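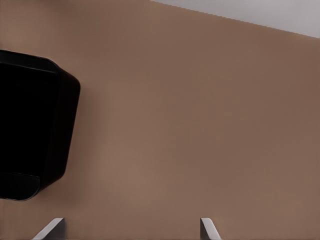

Wrist-View Object Approach in Simulation: Final Report

Rukhsana Bugti, Lai-ching Su, Nghĩa Phùng
Advisor: Ehsan Ansari

1. Problem

Kekidgate is the planning package used in the department's simulation course. Its stock approach routine takes the object pose directly from the simulator. Our project replaced that input with an estimate computed from the rendered wrist view, leaving the planner and the joint controller unchanged.

2. Software

The code is split into 2 processes. The perception node, Kamis, receives a rendered view, masks out the gripper fingers, and fits an outline to the largest dark region. The planning node converts the fit to a target in the base coordinates and requests a path. Messages carry the simulation step number, so a late estimate can be matched to the arm pose it was computed from. An early version used wall-clock time and drifted whenever rendering slowed down.

The finger mask is computed from the gripper model and the commanded opening. A fixed mask was tried first – it failed as soon as the opening changed.

3. Partial views

The main difficulty was objects that extend past the side of the view. The fit treated the image border as a real edge, which pulled the estimated center inward. Kamis now discards any contour point within 6 pixels of the border and reports the fit as incomplete. On an incomplete fit the planner does not approach. It issues a small wrist rotation toward the clipped side and asks for a new estimate, up to seven times, then stops with an error.

Soft shadows next to dark objects caused a smaller error of the same kind. Raising the contrast threshold reduced it but lost some glossy edges.

4. Testing

We ran 200 randomized starts with the old border handling and repeated the same seeds with the new one. Most remaining failures were rotations that reached a joint limit before the object was fully in view. The retry logic does not check joint limits in advance, and this should be fixed first.

Last updated: November

Comments

Yasir Paracha: Is the border margin scaled with render resolution?

Lai-ching Su: No, it is a constant in the config file. You would have to change it by hand.

Yasir Paracha: OK, thanks. Same issue in our section's code.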